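Sternora Go Server forum > Ratings and ranks
Topic: Byo-yomi losses and rating weight

nogundipe
8 February 2026
I dropped from 2 dan to 1 dan this morning after a timeout in a game I was winning by 10 points on the board. The connection to Gonport lagged, the clock ran out and the loss was rated in full. Should a time loss after move 108 count the same as a resignation?

Ajayi
Yes. A loss is a loss. The server cannot judge who was ahead, and an estimate at move 108 is unreliable if there is an open ko.

plulstead_k
Disagree. Lag compensation exists for this case. If the server log shows the packet gap, the game should be annulled. Was it a rated ladder game or a free one?

nogundipe
Rated ladder, game 1428. Main time plus byo-yomi. The gap shows in my client log, but I don't know whether the server keeps its own.

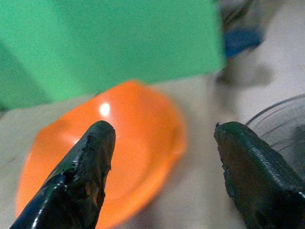 Re: Byo-yomi losses and rating weight

cnavarrete
It keeps one until the end of March, then the older logs are cleared. Send the game number to the admins and ask for the server side. Client logs are not accepted – too easy to edit.

Ajayi
And if the gap is on the player's own line? Then annulling it punishes the opponent, who did nothing wrong.

cnavarrete
In that case the result stands. Only gaps on the Gonport side are annulled.

plulstead_k
Then the rule page needs changing. It says "disconnection" and gives no side.

nogundipe
Request sent. I will post the reply when I have it.
Nneka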